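Trikgate Lane and Object Replay: Frequently Asked Questions
Last updated 10/2/18

What does Trikgate do?
Trikgate replays recorded drives through the Ceron perception stack and compares lane and object output between two builds. It does not send commands to a vehicle.

Which recordings ship with the package?
The Fodidberg set, 246 clips of 600 frames each. All are forward-facing road views with the hood left in. Clips from before June use the old index format and must be converted with the import tool.

Why does the lane tracker report extra boundaries on some clips?
Pavement seams and patch edges can pass the gradient test. They are long, thin and often nearly parallel to the paint.
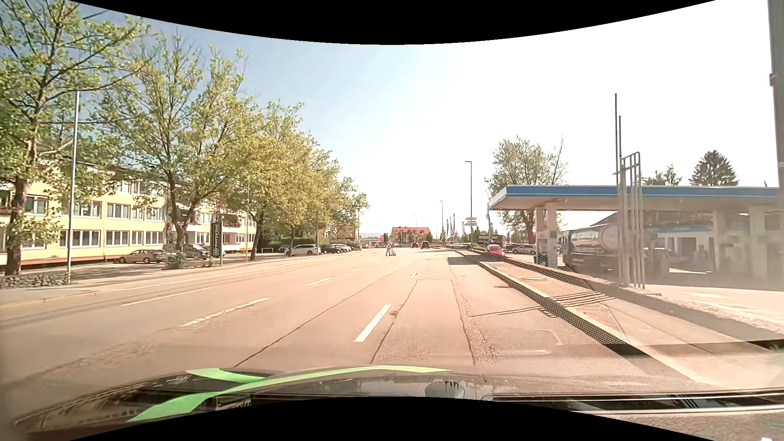
Set seam_reject to 2 to require a bright center with a dark border on both sides. Worn dashes score lower under this setting, so check recall before making it the default.

Do I need to mask the hood?
Yes. Reflections and the green stripes on the hood produce false edges. Load the mask before the lane stage. A mask applied afterward hides the edges in the viewer but leaves them in the fit.

How are pedestrians handled when something is next to them?
The detector may return one box or two. Vass, the tracker, keeps separate IDs only if both boxes persist. The planner input uses the union of the boxes in either case.

Why is the lane fit unstable on bends?
The default model is a straight line over the near field. Switch to the quadratic model and give solid lines a higher weight than dashes.

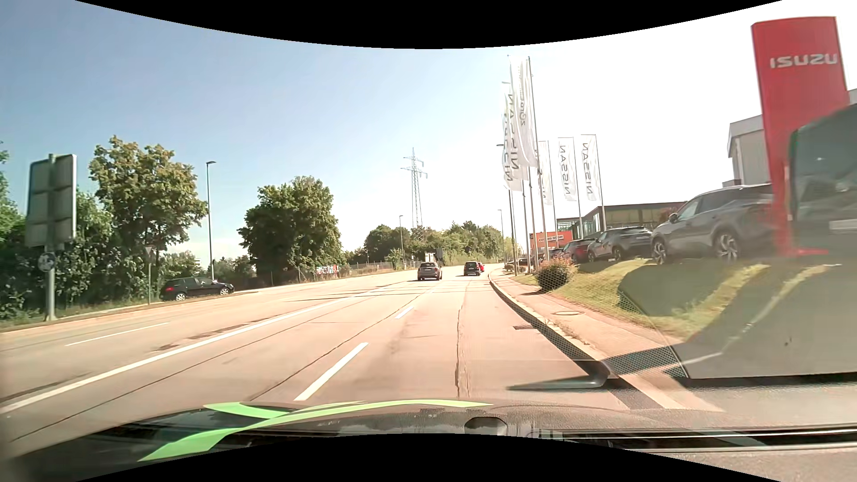 Bend to the right, with a solid line to the left of the dashed lane markings.

Can signs seen from the back be ignored?
Yes. Set sign_face to front. Back faces are still logged as static objects.

Is roadside text used for localization?
No. Flags and business signs are dropped before matching.

How much memory does a replay need?
Vass holds 100 frames of history by default. Reduce history_len if the process is killed during a long run. IDs will then change more often after an occlusion.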